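Clutmont Workshop Gallery

The back room at Clutmont is finally up and running, and we love it! Twelve weeks of hauling, drilling and label printing went into these 425 square feet - and it was worth every evening.

The open rack went in first, before the benches even had legs. 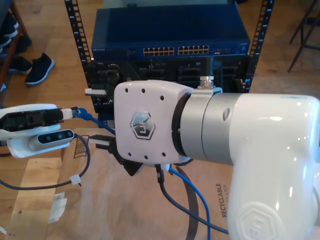
Next up is the Zelmont shelving along the hall, all 636 pounds of it. More pictures in July - we can't wait to show you the paint color!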